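Projects > Second Year > Water in Old Buildings > Group Reports

Finding Slow Leaks in the Jondcombe Student House
Report by Margaux Courtois, 2020-11-06

1. Why we chose this subject

The student house in Jondcombe has pipes of very different ages. In July the water bill was higher than in the other months, although most of the students were away. Our group wanted to know where the water was going. We had a budget of 200 euros and we were allowed to work in the basement and in the shared kitchens, but not in the private rooms.

2. Method

We read the main meter every evening and again early in the morning. During the night almost no one uses water, so a change in the number can mean a leak. After this we closed one part of the house at a time and repeated the reading. The landlord, a company named Bustos, gave us an old plan of the pipes. The plan was not complete — two branches on the north side were missing, and we had to draw them ourselves.

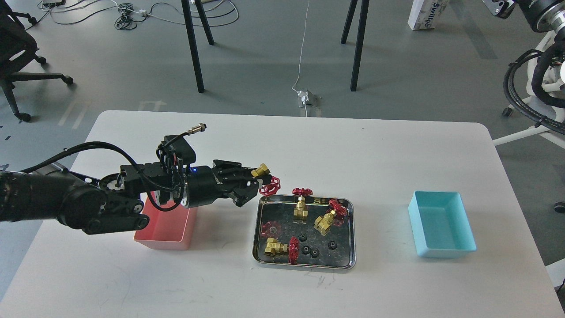 The longest part of the work was to learn which valve closes which branch. Some labels had fallen off and others were wrong. Many valves in the basement are gate valves, the same general type as the brass one with the red handwheel in the photo. A gate valve should be fully open or fully closed. If it stays half open for years, the gate inside can wear and it does not close well anymore. We wrote a new label for every valve we tested and tied it on with wire.

3. Results

The night reading was 140 liters on average when everything was open. When we closed the north branch, it went down to 9 liters. Inside this branch we found two toilets which were running all the time, very quietly. A little food color in the tank showed it clearly. The remaining 9 liters we could not explain.

4. Problems

We lost 8 nights of readings when the meter cupboard was locked by mistake. Also, our first table mixed liters and cubic meters, and I had to write it again from the paper notes.

5. What remains to do

Bustos has promised to change the toilet parts. We would like to repeat the readings after the repair and add the two missing branches to the official plan.

Contact: Fokeo Student Projects Office | Copyright 2020 Fokeo | Back to top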